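Most advice on keeping chopsticks and serving spoons in order is written by people with a drawer organizer to sell. I have tried three of those, one of them from Skivstead, and I still had spoons in with the spatulas by July. So take what follows as what I would do again, and I make no promises past that.

Start with the surface. Woven-look mats get recommended a lot as a place to lay out utensils while you sort. I'm not convinced. The grooves between the blocks hold crumbs, and a glossy top layer scratches sooner than the seller admits.
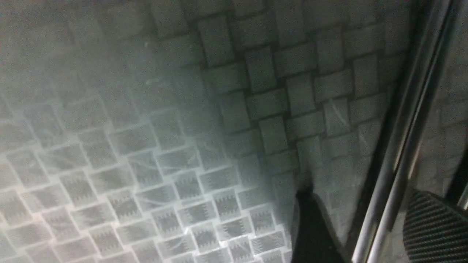
How do you get crumbs out of a basketweave surface?
Use a dry, soft brush along the grooves first, then a damp cloth. Starting with the wet cloth only pushes the dirt deeper.

Next, split things by shape. Forget sorting by how often you use them, which sounds clever and falls apart the first time you have guests. Long thin things go in a deep bin. Spoons go on a flat tray where you can see the bowls. A plain plastic bin does the job, and I would not pay extra for one with "chopstick" on the label. 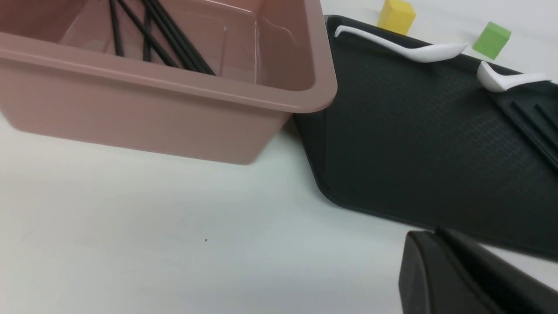 Should chopsticks be stored standing up or lying down?
Either is fine once they are fully dry. Standing them up takes less counter space, but a wide bin lets them slide around, so use a narrow one if that bothers you.

Ridged trays are the next thing I have doubts about. The ridges are supposed to help water run off. On mine a little always stays behind, and I end up wiping the spoons anyway. Black chopsticks on a black tray are a separate nuisance. Yara Akl lost one that way and bought a new set before she found it.

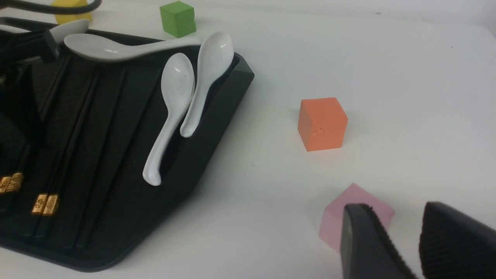
White spoons and black chopsticks sharing a black tray.

If you own lacquered pairs, check the ends before you put them away. A decorated band is where I would look first for chips. Match the pairs by length too, and throw out any that have warped. Gilang Lau swears you can steam them straight again. I tried it on 4 of mine and they stayed bent.

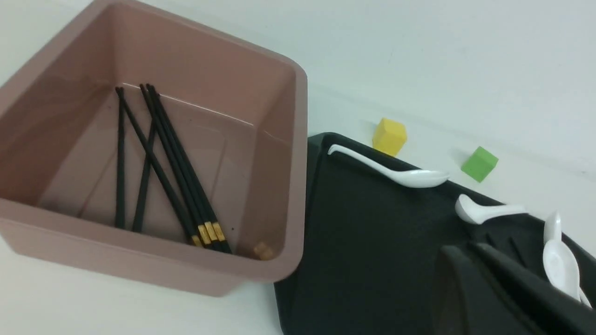 Six black chopsticks, some with gold-colored bands, in a square basin.

As for sets sold as "dishwasher safe," I would wash one pair for a few weeks before trusting the rest to it.

Contact: Afaf Atallah | © Zuviment Home Notes, 15 Sep 2022 | Back to top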